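Cluston Publishes First Results of Gripper Comparison

9/4/26 - The Cluston automation laboratory has released the first results of a bench comparison between two gripper designs intended for bin picking. The work was carried out on behalf of Ekanayake, a regional supplier of machined parts, which plans to automate the loading of its packing line.

Both grippers were mounted in turn on the same industrial arm and given the same task: to lift rectangular blocks out of a sheet-metal bin and release them at a marked position. The first, supplied by Donow, uses compliant fingers driven by air. The second, from the Nuro workshop, is a parallel electric gripper with rigid jaws. Arm speed, approach height and lighting were held constant, and the controller was not retuned between the two series.

A total of 664 picks was recorded. Each run ended when the bin was empty or when 40 seconds had passed without a successful lift. Operators returned the blocks to the bin by hand before every run and did not arrange them, so that some came to rest against the walls and others touched one another.
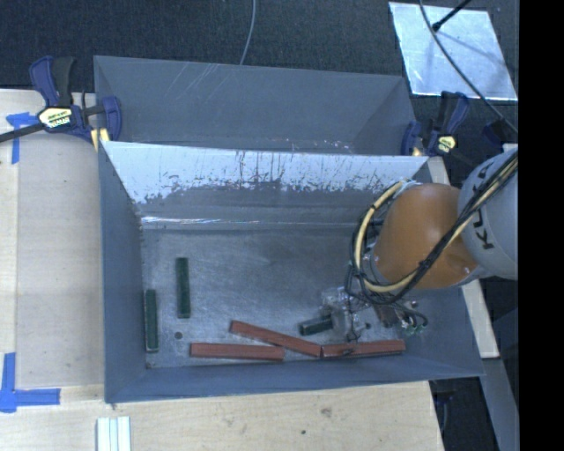

Blocks lying close to a wall remain the deciding case for any plant that feeds from bins, Ekanayake noted in its response to the results, and a gripper that performs well only in the center of the bin would still require an operator at the station. The company asked that wall and corner picks be reported separately in all further work.

The laboratory has agreed to do so. In the present series, 68 picks failed on the first attempt, most of them with a block resting near a wall. The Donow gripper tolerated small errors in position better than its competitor, but its air lines and fittings took up space beside the fingers and limited the angles at which the arm could enter the bin. The Nuro gripper placed blocks more consistently - in particular when two of them lay side by side - and was slower to close.

No recommendation has been made at this stage. A second series will begin in October with the same arm and a revised hose routing on the Donow unit. It will add 10 part shapes from Ekanayake's current production, including several with curved surfaces. A change of camera position is also under review, as the arm blocked the overhead view during some approaches.

The full test protocol is available from the Cluston laboratory office on written request.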